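How to Record a Clean Demo with the Hand-Held Grippers
Dirkville Robotics Club, project guide

Welcome to the demo table! Recording demonstrations is my favorite job in the club, and you can pick it up in one afternoon. Our target for the toothpaste-and-cup task is 80 good demos by November, so every new pair of hands helps.

Before you start
Clear the tabletop. Put both grippers on, check that the cables hang free of your wrists, then open and close each one 3 times. If the jaws stick, tell Sobia Siddiqui before you record anything.

Recording
1. Start with both grippers open over the bare table and hold still for 2 seconds.
2. Have your partner set out the cup and the toothpaste.
3. Pick up the tube by its crimped end, cap down. Squeeze gently!
4. Move at the speed you'd use at your own sink. Slow motion makes strange data.
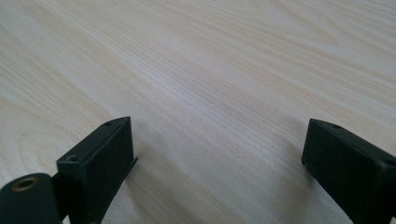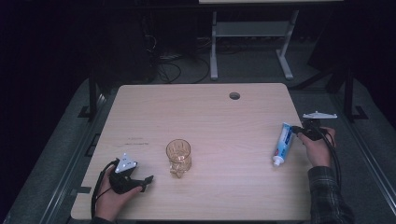

5. Let go, back away with the jaws open, and call "stop" so your partner can end the take.

Keep the white marker plates facing up the whole time. If you twist your wrist too far, the tracking drops out and the take is no good (I've lost plenty this way, so don't feel bad).

Naming your files
Use the task name, your initials and the take number, then copy everything to the Stovow folder. Mechthild Aebischer checks new takes at 4 p.m. and will leave you a note if one needs redoing.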